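The Drawer Where the Good Things Go

My grandmother kept her jewelry in a biscuit tin, and it was not a pretty tin. The lid had rust around the hinge and you had to press on one corner to get it open. Inside were strings of beads, mostly, all tangled up with one another, and when I was small and had a cold I was allowed to sit up in her bed and sort them out. I must have spent whole winters on those tangles. I never once thought to ask her where any of it came from, and I have been sorry about that for a good many years now.

I was reminded of the tin last December, when Heather Halliday invited me over to her bead evening. She has run one in her dining room for longer than I have known her, and I had always found some reason not to go (I am clumsy with my hands, and I don't like being bad at things in front of people). But it was a dark afternoon, I had nothing in the house for supper, and she had promised soup. So I went.

There were four of us at the table that evening, with the leaf put in and an old bath towel spread from end to end so the beads wouldn't roll. If you take only one thing away from these pages, let it be the towel. Heather's floor slopes toward the radiator, and she says there must be enough glass under there by now to make a chandelier.

I had supposed we would be making things. What we did for most of the evening was mend. People bring Heather their broken bracelets from all over Parberg, often in envelopes, sometimes in a knotted handkerchief, and once in a clean mustard jar. The elastic has given out, or the cord has frayed, or a clasp has gone missing on a bus. She doesn't charge. She does ask for the story, if there is one, and she writes it on the envelope in pencil. Some 200 of those envelopes are in her sideboard, empty, filed under the names of people who have long since gone home with their bracelets. She can't bring herself to throw out the writing.

I read a handful while the soup was warming. "Bought with first wages." "From sister, then we quarreled, then we didn't." "Don't know, but I'd miss it." That last one has stayed with me, I think because it covers nearly everything I own and care about.

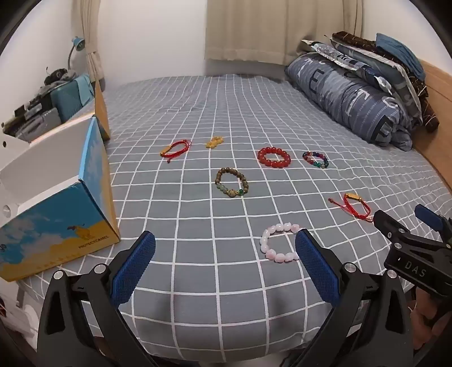

The man on my left that evening was Chalerm Chuensuk, a retired piano tuner with the most patient hands I have ever seen. He had taken up stringing after he stopped work, at his wife's suggestion, and he brought a tuner's fussiness to it. He would tie a knot, tug it, frown, roll it between his fingers and then undo the whole business and tie it over again. He told me that elastic is a lazy person's friend, and then, seeing that I was using elastic, he very kindly told me how to use it properly. You stretch it before you string it. I had not known that! You give it a few slow, firm pulls, the way you'd loosen up a stiff shoelace, and it does its sagging ahead of time instead of on somebody's wrist two months later.

He had other advice, and I wrote down as much of it as I could with sticky fingers. Tie the knot next to the bead with the biggest hole, so that it can be tucked away inside. Let the glue dry overnight, however much you want to try the thing on. Wax your cord if you are working with natural thread. And keep your best scissors for cord alone, and hide them from your family.

We talked, too, of course, the way people do when their eyes are busy. I've noticed that it is far easier to say a difficult thing to someone who is looking for a small bead than to someone who is looking at you. The fourth person at the table, a neighbor who asked me to leave her name out, told us a long story about her mother that I don't believe she had planned on telling. We just kept threading. When she was finished, Heather got up and cut more bread.

I asked Heather whether she minded that most of what comes to her isn't worth much in money. She laughed at me. The only truly expensive thing she ever mended, she said, was a string of pearls, and its owner collected it without sitting down. The people who stay for tea are the ones with the wooden beads and the school-fair beads, the ones whose child picked out the colors and would not be argued with. She keeps spare odds and ends in muffin pans for just that sort of job, because an exact match hardly ever turns up, and most people come to love the odd bead best of all. It's the one they touch when they tell you about the repair.

My own effort took me until nearly ten at night. It came out a little too big and it slides down over my hand when I wash the dishes, so I take it off and hang it on the hook by the stove with the oven mitts.

I went looking for the biscuit tin after that. My cousin had it, as I'd suspected, up on a shelf in her laundry room with spare buttons in it - but the beads were there too, at the bottom, in a sandwich bag, still tangled. She let me take them. I've got them spread out on a towel as I write this, and I have worked two strings free so far. One has a clasp that Chalerm thinks he can save. I've put it in an envelope for Heather, and I have been sitting here with the pencil for quite a while, trying to decide what to write on the front.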